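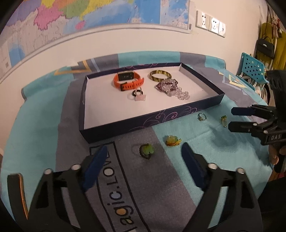 Orange watch, box-lid tray, the good tablecloth.

THE DRAWER REPORT
by Yu-na Yeom

Every April the Kovorville Swap comes back to the hall on Bradari Street, and every April I tell my household that this year we are going to take things and bring nothing home. Last year we took a fondue set and came home with a different fondue set. It has one more fork.

For those new to the newsletter, the rules of the Swap are simple and have been argued over for 22 years. You bring what you don't want. You get a paper ticket for each thing. You spend the tickets on what other people don't want. Money is not allowed, although I have seen a lemon cake change hands in a way I would call suspicious.

This year I decided to start with jewelry, on the theory that it's small and I could be done before lunch. I would advise against this theory. A closet is honest work. You hold up a coat, it doesn't fit, the coat goes. A jewelry drawer is full of things that weigh nothing and want to talk to you about 2009.

There was the clip-on earring I kept for years in case the other one turned up. There were three chains that had become one chain. I spent an hour on them with a pin and a drop of baby oil, which is the method my aunt swears by, and at the end of the hour I had three chains again and remembered that I don't like any of them. They're coming to the Swap. Please be kind to them, they've been through a lot.

Then there is the matter of gifts. My rule used to be that you can't give away a present while the giver is alive and living within driving distance. Under that rule I had built up a fair collection of brooches. I don't wear brooches. I once said something nice about a brooch, out loud, at a family dinner, and it followed me for a decade. My new rule is that you keep one per person and the rest go free. My cousin has asked me not to print how many of hers were affected, so I'll only say that she reads this newsletter and that I love her very much.

A few practical notes, as I'm told these columns should contain some.

Put pairs together before you come. A small bag with both earrings in it is worth a ticket. A small bag with one earring in it goes in the craft bin, where the kids from the Yoon Street after-school club will glue it to something.

Untangle what you can. If you can't, label it "project" and somebody with better eyesight and a long evening will take it. There is always somebody.

Watches are welcome, running or otherwise, but say which. Last year there was a scene over one that was right twice a day and had been put out as if it were right the rest of the time too. If it's the kind that needs a charger, bring the charger. If it's the kind that knows how many steps you take, wipe it first. The next owner doesn't need to know about your winter.

Anything you suspect might be worth real money should go to Wuvon on the corner before it goes on a table. They'll look at it for free and they are very gentle about telling you it's brass. I have had this done to me 6 times.

Doors open at 4, and the tea urn goes on shortly after, or when someone finds the lead for it. We had nearly 400 people through last spring, so if you want the good books, don't dawdle by the lamps. Tables along the back wall are first come, first served, and yes, I know who had the one by the radiator last time, and no, it isn't reserved.

I'll be on jewelry. If you see me putting a brooch in my own bag, you have permission to say something.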